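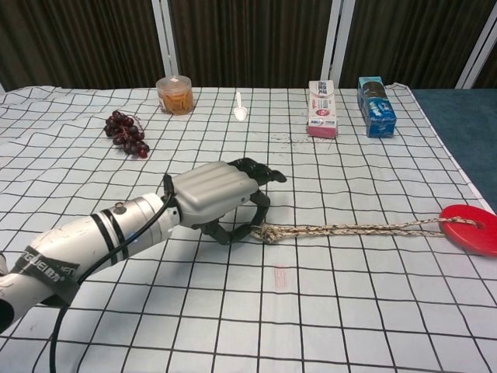 Control software checklist, arm and hand cell, 2018-03-26
Filled in by Ingvar Toft
Planner build: Umalard 54

1. Stop button halts the arm from any planner state
OK. I tried it in the middle of a reach and again while the hand was closing, and I was happy both times.

2. Joint speed limits load at startup
OK, though the message scrolls by awfully fast. Could we please keep it on the screen until someone clicks it away?

3. Grip force cap, set to 400
OK. The config file and the running value agree, which they did not in November, so thank you to whoever sorted that out!

4. Planner treats the wrist cable as part of the arm
Needs work. The cable arches up over the forearm and the collision model still thinks it lies flat. Please keep wrist roll on the slow setting until the new shape is in.

5. Rope pull: controller lets go when the load jumps
OK in 8 pulls. The release came after around 400 milliseconds, and I would love to see that come down a bit.

6. Perception keeps soft items out of the pull path
Partly. Grapes are marked as a keep-out zone, but the small white spoon drops in and out against the white cloth. Ineck has the logs.

7. Log files close properly after a stop
Not checked, I ran out of afternoon. Will do it first thing next round.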